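The Case for a Cloth on the Table

The Mellville Center has forty-two tables in shared rooms, and for most of its existence it has treated them as surfaces on which anything may be done at any time. A person folding linens, a person answering mail and a person eating a sandwich have had equal claim to the same square yard. The position taken in this essay is that the Center should set aside some of those tables for work with fabric, cover them, and keep them covered through the working day.

The proposal will strike some readers as minor. It concerns a length of cloth and a habit. Shared rooms, however, are governed mostly by habits, and the Center's written rules on the use of rooms have little to say about what happens once the door is open.

## What a cover does

A bare tabletop is a poor place to handle fabric. Light pieces slide on it. Crumbs and pencil dust collect on it and are picked up by whatever is laid down next. A corner that has been squared will drift when the opposite corner is pulled. A cloth cover offers enough grip to hold a piece still while it is smoothed, and it can be shaken out or washed when the day is over.

Color matters as well. A cover in a plain, quiet shade makes the edges of the piece on top of it easy to find, provided the two colors are not too close. Patterned covers should be avoided. The Pretel annex tried a striped one in December, and those who used it reported that they lined up their folds with the stripes instead of with the edges of the fabric, with poor results.

A cover also marks out the table. People approaching a covered table tend to ask before putting something on it. They do not ask at a bare one.

## What a cover does not do

It would be wrong to claim that a cloth keeps a table clear. Small possessions travel with their owners and are put down wherever the hands need to be free. Phones are the most common, followed by loose sheets of paper. The Center's earlier guidance, which called for all personal items to be removed from work surfaces, was observed for one week and then ignored, and it should be withdrawn.

A more modest rule is available. The working area is the front of the table, as deep as the piece being handled. Everything else may rest at the sides or toward the back. On a wide table this leaves ample room for both, and it asks people only to move a thing a short way, which they are generally willing to do.

The green cover now in use shows how the arrangement looks on an ordinary working day, with a blue piece spread near the front edge and laptops and bags on a separate wooden table beyond.
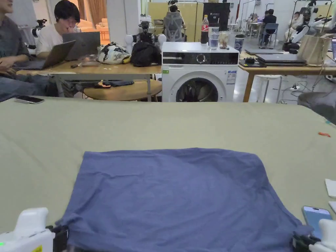
## The second table

The separate table deserves more attention than it has received. Bags and computers need somewhere to go, and where there is only one table they will go on it. A covered table without a second table nearby is likely to fail, whatever the sign on the wall says. The Center should therefore plan for the two together: a wide one, covered, for fabric, and a plain one within a few steps for everything that has a strap, a lid or a screen.

The Shezi room cannot hold both. It should not be included, and the people who fold there should be offered time elsewhere.

## Cost and upkeep

The price of 8 covers, hemmed and delivered by Janditz, was quoted at $320. Two tables would be fitted at first, which allows each a cover in use and three in reserve. Washing can be added to the existing linen load on Wednesday at no further charge.

Objections have been raised on the ground that covers wrinkle. They do, and a wrinkled cover passes its creases to the fabric laid on it. The remedy is to pull the cover straight before starting and to let it hang over the edges by a hand's width, so that its own weight helps. Clips were considered. They catch on sleeves and on loosely woven pieces, and they are not recommended.

The Center should approve the two tables for the coming term and leave the remaining forty as they are.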